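Speaker notes: Teaching by hand, teaching from a distance
Fullwood meeting, slot after lunch, 240 seats
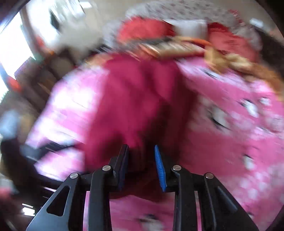 Start slowly. Say good afternoon and thank the Grillance team for the invitation. Then the main question of the talk: when we want a robot to learn a task with cloth, should the person hold the tool, or sit at a desk and drive the arm?

Slide 2. The two ways. With the hand-held gripper, a person walks into a normal room and works at normal speed. With remote control, the person sees what the robot sees and cannot do what the arm cannot do. Do not say which is better yet. (Pause here, people like to take notes.)

Slide 3. Cloth. It has no fixed shape, so there is no single correct place to grasp. Explain that our people were told to pick from the top of the pile and never to pull from below. In the Dimach trials we collected 3000 demonstrations in this way, all in homes.

Slide 4. Motion blur. Fast hands give blurred pictures. In February we asked everyone to slow down before closing the jaws. Some forgot, and we kept those recordings also. If there is a question about this, answer it at the end.

Slide 5. Remote control at Carhuamaca. Mention the delay on the line. Operators needed 5 days of practice before we saved any data. Show the video only if the sound is working.

Last slide. Contact address, and the link to the instructions we give to new operators. Leave it on the screen during the questions.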